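Accueil > Ateliers > Projets étudiants > Pince portative

Pince portative instrumentée : rapport de projet

Publié en septembre, par Yu
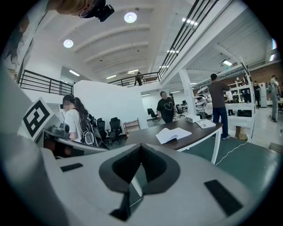

Le projet consistait à fabriquer une pince tenue à la main, capable d'enregistrer les gestes d'un opérateur pour les faire reproduire ensuite par un bras. Le cahier des charges fixait une masse maximale de 820 g, batterie comprise, et un montage réalisable avec l'outillage de l'atelier partagé Allero. Le corps est gris clair, avec deux plaquettes noires rectangulaires, la plus petite à gauche, et une encoche sombre en V au centre. La caméra est fixée sur la pince et voit donc à la fois le doigt et la salle. Pour le repérage, nous utilisons un marqueur carré noir et blanc sur panneau, posé de biais du côté gauche de la salle.

1. Conception

La première version avait une encoche à fond plat. Les objets cylindriques y roulaient et la prise n'était pas répétable. Nous avons repris le dessin avec deux parois inclinées. Les doigts ont été allongés dans la même révision, ce qui a obligé à déplacer l'axe et à refaire le logement du ressort.

2. Électronique et logiciel

La carte d'acquisition est une Rirnell montée dans la poignée. Elle lit l'ouverture des doigts et horodate les images. Le programme, appelé Miraston dans le dépôt, calcule la position de la pince à partir du marqueur. Quand celui-ci sort du champ, le suivi repose sur la centrale inertielle seule et dérive vite.

3. Essais

Nous avons enregistré 2 000 prises en tout, sur la grande table et devant les étagères. Après tri, 1 252 sont exploitables. Les autres ont été écartées pour perte du marqueur, image trop claire ou doigt mal refermé. Les plafonniers gênent surtout quand la pince est orientée vers le haut : l'exposition automatique baisse et le marqueur devient difficile à lire. Une exposition fixe a réglé une partie du problème.

4. Points à reprendre

Le câble de charge sort du mauvais côté et touche le poignet. Les vis du carter prennent du jeu au bout de quelques séances, il faudra des inserts. Un deuxième marqueur du côté des étagères est prévu. La masse finale respecte la limite, mais la pince reste lourde de l'avant et fatigue la main après une heure d'utilisation.

Contact | © Atelier Allero | Haut de page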